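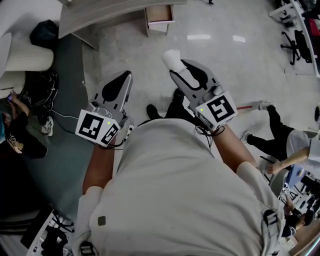

Flitilwood Shelf Notes, data card

Version of May 2024

Summary

Flitilwood Shelf Notes is a collection of 2,722 short notes that people wrote in the margins and on the first pages of cookbooks. All the books belonged to the lending shelf of the Evangelista bookshop in Mamholm. The notes were typed by hand from paper and are published as one table. We hope it is useful for people who study home cooking, handwriting habits, or mixed-language writing.

Who made it

Canan Yüksel planned the collection and wrote this card. Anselmo Teixeira and Rosimeire Seixas typed the notes. Rosângela Cavalcanti checked the Portuguese text and Arlindo Evangelista gave us access to the books. Questions about single notes should go to Anselmo, who keeps the paper list.

What is in the table

Each row is one note. The columns are:

note_id: a number that does not change between versions
book_id: the book where the note was found
page: the printed page, or "front" or "back"
text: the note as it was written, with the spelling mistakes
language: pt, en, tr, or mixed
tool: pencil, pen, or unknown
kind: amount, time, opinion, name, shopping, other
unsure: yes if the typist could not read one or more words

The notes come from 54 books. The oldest book lost its title page, so its year is empty in books.csv. Please do not fill it with a guess and send it back to us, as two people already did.

How the notes were typed

The typist read the note and typed it without correcting anything. A second person then compared the typed text with the page. When they did not agree, both readings were kept, with a slash between them. A word that no one could read is written as [?]. Crossed-out words are inside double hyphens, for example "2 cups --sugar-- flour".

Fractions gave us the most work. Many writers put one half as "1/2", others as "½", and one writer used a small "m" for "meia". We kept the form on the page. If you want to compare amounts, you have to convert them first. The script amounts.py does this for the common forms, but it does not understand the "m".

Known problems

A total of 29 notes are marked unsure. Most of them are from book 12, where the pencil is very weak.

The column "kind" was filled by one person only. The border between opinion and other is not very clear. "Good for Sunday" is an opinion in our table, but "Sunday" alone is other.

Turkish letters were damaged in the first export. They are correct in this version. If you see a "ý" where an "ı" should be, you have the old file.

Private information

Family names and phone numbers were replaced by [name] and [phone]. First names stay, as they are often part of the recipe title. If you recognize a note from your family and want it removed, write to Canan with the note_id.

Files

notes.csv
books.csv
amounts.py
changes.txt

Changes

The Wetov books, which came to the shop in one box, are now included. Double rows in book 7 were removed. The next version is planned for August and will add the notes found on loose paper between the pages.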